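News > Local > Skultatgate

Skultatgate launderette to reopen in May under new owners

The launderette on Skultatgate in Flavton will open again in May after standing shut since the winter, its new owners have confirmed.

Soo-ah Sun and Arlindo Barros have taken on the lease from Schmieder, the property firm that owns the parade. The two already run a dry cleaner's near the station and plan to keep both sites going.

The old launderette closed when its boiler failed and the previous tenant decided not to replace it. Residents in the flats above the shops, many of which have no room for a washing machine, have been taking the bus to the retail park or paying for a collection service.

"We had people coming into the dry cleaner's with bags of towels, asking if we could just put them through," Ms Sun said. "We couldn't, we haven't got the machines for it. After a few weeks of that we rang Schmieder and asked what they wanted for the unit."

The shop will have 8 washers and 4 dryers, with 2 of the washers large enough for a double duvet. A new boiler has been fitted by Hemex, the Flavton heating company, and the floor has been relaid at the back where the old drain used to flood. The soap machine is going. Customers can bring their own powder or buy it at the counter.

Opening hours will be longer than before. Doors open at 7am and the last wash goes in at 8.30pm. A service wash, left in the morning and ready by late afternoon, will be offered from the first week.

Birgit Fröhlich, who has lived on Skultatgate for 30 years, said she was pleased but wanted to see the prices first. "The last place put the dryers up twice in one winter," she said. "I ended up with wet sheets over every door in the flat."

Mr Barros said prices would be on a board in the window before opening day and would stay the same until the end of the year. Payment will be by card or coin. The pair had looked at going card only but dropped the idea after talking to customers, he said.

Not everyone on the parade is happy with the plans. Ertuğrul Kılıçarslan, whose barber's shop is next door, has written to Schmieder about noise from the extractor fan, which comes out into the shared yard. He said the old fan could be heard over his radio -- and that was with the back door closed.

Schmieder said the fan had been moved to the far wall and would be switched off at 9pm. It has agreed to visit the yard once the machines are running.
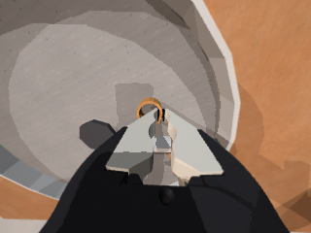
Will the launderette take on staff?

Two part-time jobs will be advertised in the shop window shortly before opening, one for mornings and one for the evening shift. Tavion Dvorak, who worked behind the counter under the previous tenant, has already been hired as manager.

Mr Dvorak said he had kept a box of unclaimed clothes from the old shop, including a school blazer and a good wool coat. Anyone who left washing behind can ask for it at the dry cleaner's until the launderette opens, and at the new counter after that.

Parking outside the parade is still limited to half an hour. The council said it had received no request to change this.

30 shares | 8 comments

We use cookies to help this site work and to count visits. Accept all | Manage settings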